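Cutting sugar: is the Meditz plan worth paying for?

eblackwood
Has anyone here done the Meditz plan? My wife wants us both to start in October. No sugar, no white bread, no alcohol, and a video lesson every morning. It's $123 for the two of us.

Escobedo5
I did it last year. The food part is fine. I skipped most of the videos after week 2 and lost weight anyway, from 219 to just under 205.

brokon
I wouldn't pay for it. The library has plenty of low sugar cookbooks. Same recipes, more or less.

Escobedo5
They're not the same recipes. The Meditz ones are written for a week of leftovers, and that's why I stuck with it.

brokon
You can make leftovers out of any recipe.

stamala
Agree with brokon on the price. But some people do better once they've paid for something. My sister is like that. 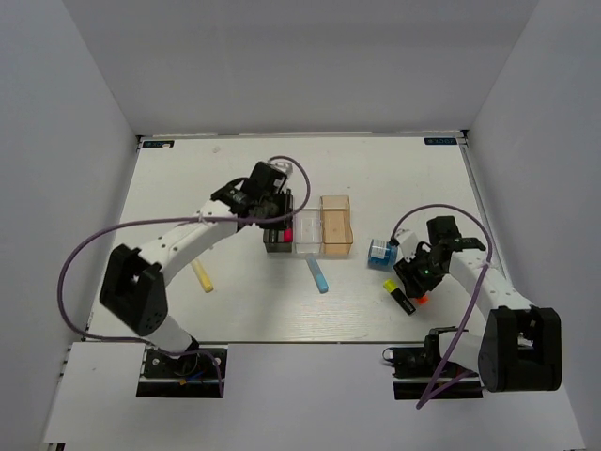

eblackwood
Can you still have fruit on it?

Escobedo5
Berries and green apples from the start, everything else after five weeks.

ayane_s
I found the no fruit stretch harder than the bread. I quit over bananas.

eblackwood
Thanks all. We'll try a library book first and I'll post how it goes.
Emmett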